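Six weeks at Ollarum, and what I took in my bag

Friday, October 19, 2018

I said I would write something once my mother was home, mainly for the two people who emailed after the last post to ask how we were getting on. She came home on Tuesday. She is in her own bed, she is cross about the new rail in the bathroom, and she has had fish for tea three nights running because that is what she wanted.

For anyone new: she broke her hip in the garden at the end of the summer, had it pinned at the general, and was then moved to Ollarum, the rehabilitation unit on the far side of town, for what was meant to be three weeks. It was six. I went every day except two, when I had a cold and they quite rightly told me to stay away.

I had never spent much time in a hospital as a visitor. I knew the flowers and grapes sort of visit, half an hour and then the car park. Going daily is different. You get to know which lift is slow. You learn that the shop shuts at half past four whatever the sign says, and that the machine by the X-ray corridor takes your pound and thinks about it.

Visiting at Ollarum is from two until eight, with a break at half past five for the evening meal, although you can stay for that if you are helping someone eat. I wish I had known this in the first week. I went off dutifully each evening and sat in the car with a sandwich. Lempi Saarela, the ward sister, saw me coming back in one night and asked where I kept going. After that I stayed, cut up what needed cutting up, and Mum ate a good deal more with someone across the table from her.

The other thing I would ask about early is the therapy timetable. It goes up on the board by the nurses' station on Monday mornings and it changes. Mum had physio twice a day on most weekdays and once on Saturdays. If you turn up in the middle of a session you are allowed to watch, at least you were with Seidu Kyei, who was her physio for all but the first few days. He showed me how to walk beside her and where to put my hand, and he made me practise it on the stairs with him playing the patient. He is well over six foot, so I was glad he didn't need catching.

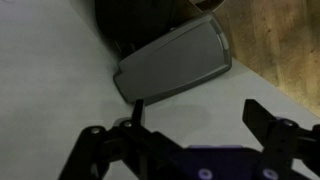
Parking was the biggest cost by a long way. The weekly ticket at Ollarum is much cheaper than paying by the day, but you can only get it from the main desk, with a form signed on the ward, and the machines don't mention it. I paid the daily rate for nine days before another visitor told me. After that I put everything down on the kitchen table in the evening and wrote up the mileage and the tickets while I remembered them. The table at home is wood and I had got used to it, so all those pale grey, nearly white tabletops that hospitals and canteens go in for never felt like somewhere to settle down with paperwork. I drove 1,302 miles in the six weeks, which surprised me. We are not that far out, but I was going back and forth to Mum's house as well to see to the post and the cat.

She kept a step count, at Seidu's suggestion, in a little notebook. The first entry is 94 for a whole day. The day before she left it was 2,312, with two underlinings. She did not do this cheerfully. There was a bad week in the middle when her blood pressure kept dropping and she wasn't allowed past the end of the bay, and she was low, and I was not much use. I read her the local paper. One afternoon we did not talk at all and I did the crossword badly until she took it off me.

Things worth taking in: a long phone lead, as the sockets are behind the bed. Proper shoes with backs, because they won't let anyone do the stairs in slippers. A cardigan that opens all the way down the front. Her own mug. I took a radio too, and it came home again the next day — the bay was quite noisy enough.

Going home was slower than I expected. The occupational therapist came out to look at the house first, and we waited four days for the rail and the raised seat. Lempi rang me herself when they had been signed off.

We have carers in the mornings for now, and Mum goes back to see the consultant in a month. The cat has not forgiven either of us. I'll write again after the appointment, and if anyone local has a perching stool they no longer need, please email me.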